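Mostorside Opens a Dish Library Where Neighbors Can Borrow Plates by the Stack

Mostorside, Fri 4 August

If you have ever stood in your kitchen the night before a birthday lunch, counting six plates for what has somehow become twenty-two guests, then the Mostorside Dish Library would very much like to meet you. It opens its doors to borrowers this weekend in the old shoe shop on Vimdale Street, and everybody at the library is (we will admit it) a little giddy about the whole thing.

The idea is a simple one. You come in, choose the plates you need, sign the book, carry them home in one of our padded crates and bring them back within the week. There is no charge for residents, and a small deposit for everyone else. The opening collection comes to 3,094 plates, bowls and platters, nearly all of them given by households in the neighborhood over the winter and spring, and 388 of those are dinner plates in sets large enough for a good long table.

They do not all match, and we have grown fond of that. Some people will want plain white from one end of the tablecloth to the other, and we can do that for you. But we hope many of you will let yourselves be talked into a mixed table, with a bright orange plate next to a black one, and a white one with a dark green rim and Chinese characters beside that. Food looks cheerful on all of them, and your guests will have something to talk about while the rice finishes.

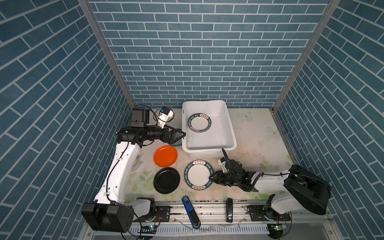
Naa Essien was doubtful about the mixed tables at first and says so freely: her mother kept one good set behind glass for thirty years, and it felt wrong to put a soup plate from one family beside a cake plate from another. She has since borrowed for two christenings and now asks for the odd ones by color.

Washing is the part we are asked about most often, so please allow us a paragraph on it. Borrowers are kindly asked to scrape and rinse their plates before bringing them back, and that is truly all. The proper wash happens at the library, a few plates at a time in a plain plastic basin, with warm water and a drop of Clevora dish soap. Plates with printed rims or painted flowers are done by hand and never left to soak overnight. Anything with a chip goes on the Arthur shelf (named for the donor of our very first box, who apologized for every nick in it), where it is free to anyone who would like a saucer for a flowerpot or something to break up for mosaic work.

"I thought we might collect enough for a couple of street parties," said Lucimara Mendonça, who started the library from her garage. "Then people kept ringing the bell with boxes! They wanted to tell me about every plate, where it was bought and what used to be served on it, and I would be standing there with my supper getting cold, quite happy. I want those plates out on tables again, with gravy on them."
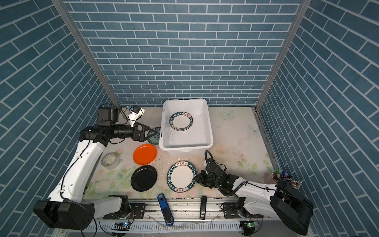 Orange, black and green-rimmed plates, with a floral plate in teal-blue.

Shelving has been built along both long walls, low enough that children can help choose, and the crates come in 2 sizes. The larger one holds a full set and is heavy, so do bring a friend or a cart. The library expects to lend to around 600 households in its first year, and bookings for holiday meals will be taken from October. Early booking is a good idea for big platters, which are the one thing we never seem to have enough of. If there is a turkey platter sleeping on top of your cupboard, we would give it a lively retirement.

The Mostorside Dish Library is open on Saturdays from ten until four, and on two evenings a week that will be posted on the door. Donations are welcome during the same hours. Please wrap plates singly in newspaper and write the number of pieces on the outside of the box.

Press contact: Lucimara Mendonça, Mostorside Dish Library, Vimdale Street. Visits for reporters can be arranged on any opening day.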